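Araceli Bermúdez wants Paterson to believe a $2,000 mattress can fix its back. I asked her how she knows.

"People tell us they sleep better," said Bermúdez, who runs the Avum showroom. How many people? She mentioned a survey of 566 buyers, taken 3 weeks after delivery. Avum wrote the questions. 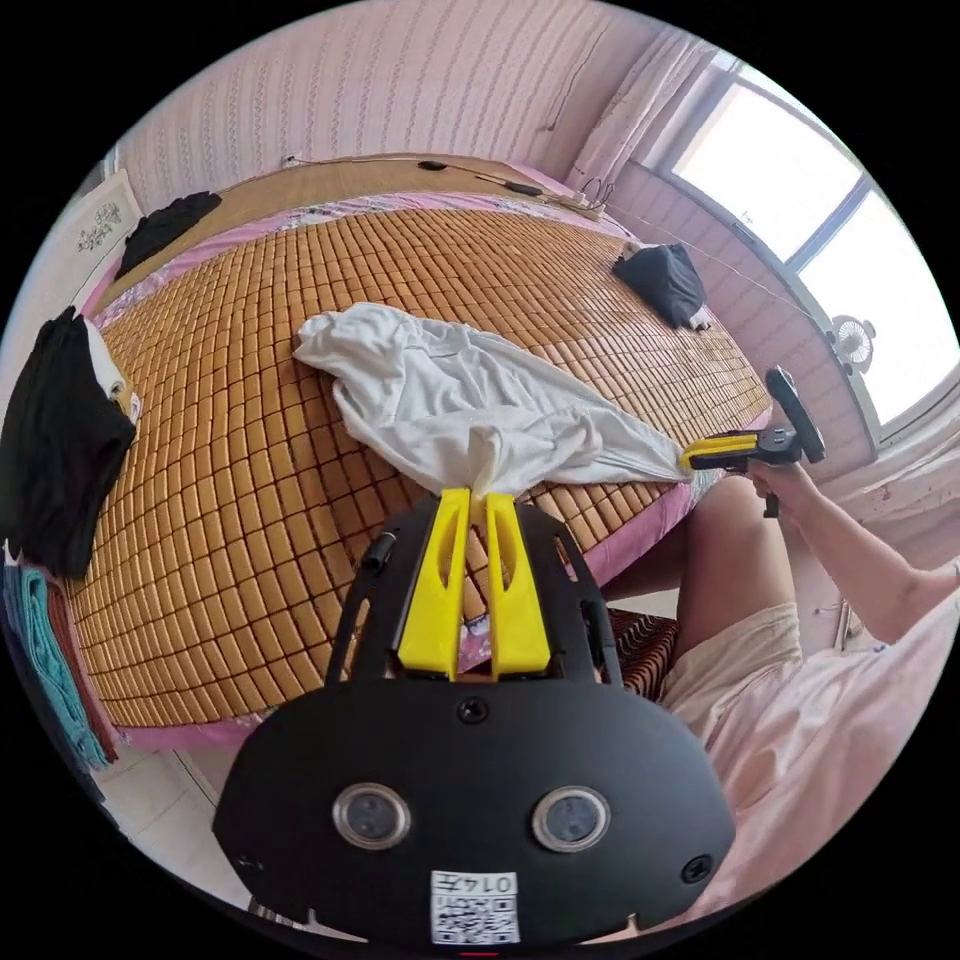 Summer heat is her other pitch. The foam "breathes," she said, though she couldn't say how that was tested. "You feel it when you lie down."

I lay down for 13 minutes. It felt like a bed. Returns, she added, cost extra after April.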